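Woltano: Frequently Asked Questions
Last updated Sep 24, 2023

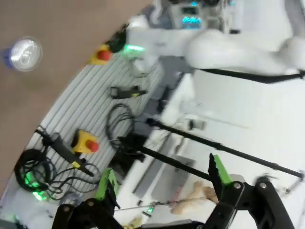
Woltano is a method for getting a robot arm to pick things up using nothing but the camera on its own wrist. We train a policy on demonstrations, and then, before each grasp, we make it look twice: once from wherever the arm happens to be, and once from a second pose that the policy chooses for itself. The second look is the whole paper. The first look is usually bad. A wrist camera tilts whenever the wrist does, and it takes in a great deal that has no bearing on the job, so a can standing on a wooden table has to share the view with two yellow stop boxes, coils of black cable and a plush something on the floor. A person sorts this out without noticing. A policy trained on tidy pictures will, given the chance, develop an interest in the cable.

What problem does this solve?

Most wrist-camera policies fail early. They commit to a direction of travel in the first moment, on the strength of one poor view, and spend the rest of the attempt being very precise about the wrong place. When we went through the failures of our older system, Poswood, the gripper mostly closed perfectly well. It just closed on air, or on the edge of the table. We wanted the policy to put off that commitment until it had seen enough to deserve an opinion.

How does the second look work?

The network has two outputs. One is the usual action. The other is a small set of candidate camera poses, each with a score for how much the predicted grasp point would be expected to move if the arm went there and looked again. If every score is low, the policy believes it already knows where the object is and goes ahead. If one is high, the arm moves to that pose, takes another image and predicts again from both.

We cap this at one extra look. Early versions had no cap, and the arm would drift from side to side like someone choosing a melon.

Why not add a fixed camera overhead?

You can, and for many jobs you should. A fixed camera is cheap and it works. It also has to be mounted, calibrated and then left alone by everybody in the building, and we have had mixed luck with the last part. It can't see past the arm when the arm is in the way, and that tends to happen at exactly the moment of the grasp. Our interest is in setups that get moved often, where the wrist camera is the one view that always comes along.

How much training data did you use?

The main model was trained on 700 demonstrations, all collected by people driving the arm with a handheld controller. We left the hesitations in. Cleaning them out made the training loss prettier and the robot worse, and our best guess is that a person who pauses and shifts the wrist before reaching is doing their own version of the second look.

We also trained a smaller model on 40 demonstrations to see what would happen. It learned to approach the table with great confidence. We don't recommend it.

What were the results?

On objects the model had seen in training, the second look helped a little. On new objects in a cluttered view, it cut failed grasps by 30 percent compared with the same network forced to act on the first image. Nearly all of that gain came from attempts that began with the wrist at a steep angle. When the camera started out level with a clear view, the two versions were hard to tell apart, and the one that looked twice was slower.

That last point is in the paper's second table. We mention it here so that people can stop emailing us about it as if it were hidden.

Does it work with any gripper?

It should work with any two-fingered gripper whose fingertips are in view of the wrist camera. The policy leans on them heavily. Our pads are bright green and serrated, and we wondered whether the network was simply using the color as a landmark. So we shifted the color of the pads in the test images. Performance dropped, which answered the question and spoiled the afternoon. The released model is trained with the pad color varied at random, and it copes much better. If your fingertips are out of view entirely, expect to retrain.

Suction cups are a different matter and we haven't tried them.

What about shiny objects?

Cans are a nuisance. The round lid catches the light, and the bright patch slides across it as the camera moves, so two views of one can may disagree about where its top is. The second look still helps on average, but with cans it sometimes talks the policy out of a correct first guess. We see this more with metal lids than with anything else in our object set. Glass is worse, and was left out of the reported results. The paper says so.

Why do you leave so much equipment in view?

Because the place where the method will be used has equipment in it too. An earlier project of ours, Quintana, was evaluated against a plain gray cloth. Its numbers were excellent. Then the cloth came down, and the numbers became a topic we avoided at lunch. For Woltano we decided that whatever was on the bench during training could stay, move or be replaced during testing, and nothing would be tidied in between. This makes the results noisier. It also means we believe them.

How is a success counted?

The object has to be lifted clear of the table and held for 10 seconds without touching anything else. Dragging it to the edge and catching it doesn't count, however impressive it looked at the time. If an operator presses a stop button, the attempt is a failure, including the times when the operator was merely nervous.

Can I run it on my own arm?

Probably. The code expects an arm that accepts target poses for the wrist and a camera fixed to the same link as the gripper. You will need the transform between the two, and it needs to be right. A large share of the questions we get about strange behavior end with someone finding a flipped axis. Please check yours first. Then check it again after you have moved the camera bracket, even if you only moved it slightly.

Start with the speed limit at its lowest setting. The moves between looks are larger than people expect, and a cable that is long enough for normal reaching may be too short for the arm to lean over and have a think.

How is this related to Lotier?

Lotier is the logging tool we wrote to record images and arm poses together. Woltano uses it, but you can swap in your own recorder provided the time stamps match. Lotier has its own page and its own bugs.

Is the data available?

The training demonstrations are available with the code. The test attempts, including all the failures, will follow in November once we have finished labeling them. Labeling failures takes longer than labeling successes, there being so many more ways to do it.

What are you working on next?

Drawers, mainly. A second look is less useful when the thing you want is behind something, and at that point the policy has to decide to move an object out of the way before it has seen what it is after. Our current version opens the drawer, looks inside, looks again, and closes it. We are treating this as partial progress.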